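Workshop » Pullia gripper build » Pre-session check, with comments

3 min read

I run through this list before every session with the Pullia grippers. The first version was two lines on a sticky note, and then a cable pulled out of its plug in October and I got a bit more serious about it (sorry to whoever had to hear me that evening!). Copy it if you've got something like it on your own bench.

1. Fingers, printed parts. PASS, with a comment.
Run a thumbnail along every edge and feel for layers lifting. Chips at the lower corners are fine by me as long as the inner face is still flat. If it rocks against a steel ruler, print a new one.

2. Screws. PASS.
Snug, then stop. I stripped a hole on the Baláž bench last spring by being enthusiastic, and that finger took 18 hours to reprint because I'd picked the silly fine setting.
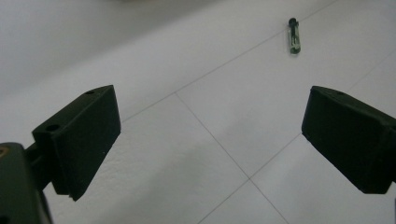
3. Full open, full close. PASS.
Open all the way, close all the way, do it again slowly and listen. A click near the end of travel is usually a crumb of support plastic in the slide. Brush it out — no compressed air, it only drives the stuff deeper.

4. Floor. PASS.
Anything small that can roll gets picked up before I start. I've stepped on a vial in socks once and that was plenty.

5. Cables. REDO.
There should be enough slack to turn your wrist both ways without a tug at the plug. Mine was catching on my cuff, so I re-taped it and checked again. Around 300 mm of free loop suits my arms, yours may want more.

6. Table and rails. PASS.
Wipe the top, push on each rail, tighten whatever moves. Parts drawers stay at the back, well out of reach of the jaws. 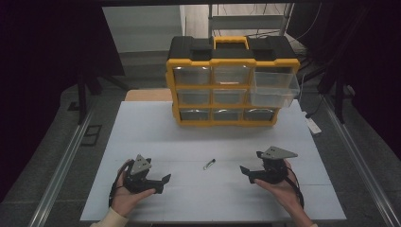 Item 6: both grippers over the table, parts organizer at the back.

7. Mounting plates. PASS, watch this one.
Look for pale stress lines by the holes. I'm still on the Clevness pattern for these and I'd like it thicker, but that means redoing the bracket too, and I keep putting it off.

8. Power off. NOT DONE YET.
Switch first, plug second. Sign the sheet on the door before you leave.

Contact: the Pokcombe shared workshop bench desk | © Pokcombe Workshop | Back to top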